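Assefa Family Center, Peltow
17 November 2019

This thread sets out the arrangements for the November personal care bags. It replaces the notice posted at the front desk earlier in the month. Please read to the end before sending questions, as several common ones are answered further down.

The Center will prepare 400 bags this season. Each bag is packed for one person and labeled by age group only. Names are not written on bags at any stage.

We are using plain paper bags again. Plastic drawstring bags were tried in the spring and were not well liked: they slid off shelves, they could not be stacked, and residents told us they looked like hospital property. Paper stands up on a table while it is being filled, and it can be folded down and reused.

Bags are opened fully and stood upright toward the back of the table before anything goes in. The space in front is kept for laying out the contents. Packers who fill a bag while holding it tend to crush the lower corners, and the bottom seam then gives way on the stairs.

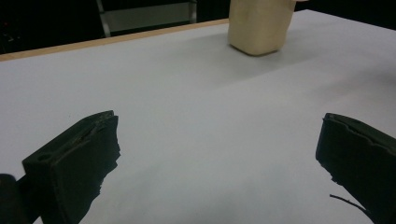
The order of packing has changed slightly. Towel first, folded in thirds and laid flat. Soap and toothpaste go on top of the towel against one side. The hairbrush goes in last, handle up, so that it can be taken out without emptying the bag.

Shampoo is no longer included. We had too many leaks last year, and dispensers have since been installed in the shower rooms. Families leaving the Center for their own housing may ask at the desk for a full-size bottle.

A word on hairbrushes, which account for most of the messages we receive. The Center asks for paddle brushes with flexible pins and rounded tips. These suit the widest range of hair and are comfortable for children. Round styling brushes are thoughtful gifts, but they are of little use to a parent getting two children ready before the school bus.

Color does not matter to us. It matters a good deal to the people who receive them. Pink brushes are requested by name by many of our younger residents, and by a fair number of adults. Please do not hold back a bright one in favor of something plain.

We have been asked about openwork brushes, the kind with gaps in the back. They are accepted. They rinse well and dry faster than a solid back. Please check that the pins are firm, as loose rows cannot be repaired here.

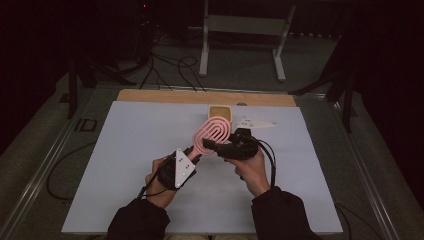 Dayana Solís: Are used brushes all right if they have been washed properly? I have several in very good condition and would hate to throw them out. Also, do you take wide-tooth combs?

Thank you for the question. We regret that used brushes cannot be accepted, however well cleaned. This is a condition of our license and we have no discretion in the matter. The animal shelter on the north side of Peltow has told us it is glad to have them for grooming.

Wide-tooth combs are accepted, provided they are new. They are packed in addition to a brush, not in place of one, and we place them first with residents who have curly or coily hair. We have been short of them for some time. If you are choosing between a brush and a comb at the store, a comb would be very welcome this month.

Regarding packaging. Brushes should arrive with the card or sleeve still attached. Our staff remove it during inspection, along with price stickers and the small plastic ties. Donors sometimes take these off beforehand as a courtesy. We appreciate the intention, but a brush without its packaging has to be set aside until someone can confirm that it is new.

Inspection is short and is carried out on every brush. Press the pins lightly with the flat of the hand. They should bend and come back. Run a thumb across the tips to find any that have lost their rounded ends, as a bare pin will scratch a child's scalp. Look along the edge of the back for cracks or rough molding.

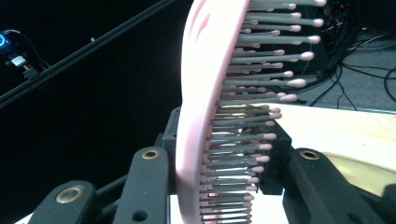
A brush with one missing tip is rejected. We know this seems strict. It was introduced after a complaint last year that was entirely justified, and it will remain in place.

Rejected brushes go in the gray bin by the door. Please do not return them to the table "for now." On the last packing day a number of them found their way into finished bags, and the bags had to be opened again that evening.

Detangling spray: we have a supply of Flono travel sizes, set aside for the children's bags. Cap taped, upright, beside the toothpaste. Please do not add spray to adult bags unless the label is marked with a D.

Sign-up for packing shifts has moved to Clultix. The paper sheet outside the office has been taken down. Those who do not use Clultix may call the front desk and will be added by hand. Each shift lasts 3 hours, with a break. Children over ten may attend with a parent.

Packing takes place in Room 2402, not in the dining hall. Take the east elevator. The west elevator does not stop on that floor after office hours. Coats and purses should be left in the closet across the hall, as the tables are needed in full.

Please wash your hands on arrival and again after the break. Food and drinks stay in the hallway.

At the time of posting we have 334 brushes inspected and ready. Further deliveries are expected from two local churches. Soap and towels are fully covered and we ask that no more be sent until the new year, as we have nowhere to store them.

Finished bags are folded over once at the top and closed with a single label. No staples. They are placed upright in the crates in the corner, children's bags on the left.

Correction to the post above on shifts: children must be twelve or over, not ten. We apologize for the error. Families who have already signed up with a younger child will be contacted by the front desk.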